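Rice cooker: wash the rice in the pot or not? And how much water?

Asked by Ramalho, December 2024

I inherited a rice cooker with no manual and no measuring cup. I keep the rice in a plastic tub and scoop it out with a wooden scoop that matches no unit known to science. So far I have produced soup, gravel, and once, in May, rice. 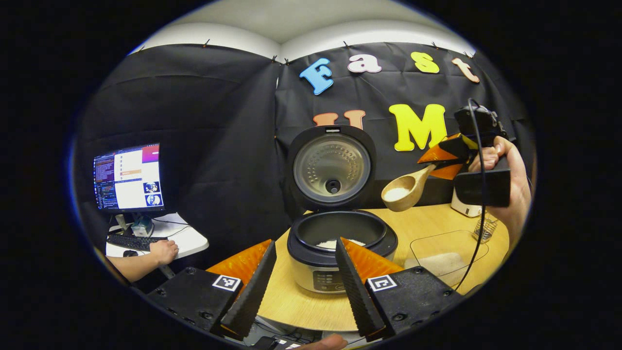
Lid up, some rice in, a scoopful more waiting.

Is there a way to get the water right without the proper cup? And does the metal plate inside the lid need washing, or is it one of those parts you leave alone?

2 answers

Dorkedus
484 helpful votes
Forget the cup. Pick any mug, or your scoop if it's consistent, and use it for both. One level scoop of white rice, one and a quarter of water. Rinse the rice in a sieve first, as swilling it in the pot does the coating no favours. Leave it ten minutes after it clicks to warm, lid shut, however hungry you are.
Yes, wash the plate. Most of them pull off, but check yours before you start heaving. If it has never been washed, open a window.

Comment from Ramalho: It came off. I don't wish to discuss it.

Sellness
115 helpful votes
I just use a saucepan.

Comment from Dorkedus: Thank you, Sellness.

Was this page useful? 331 people said yes.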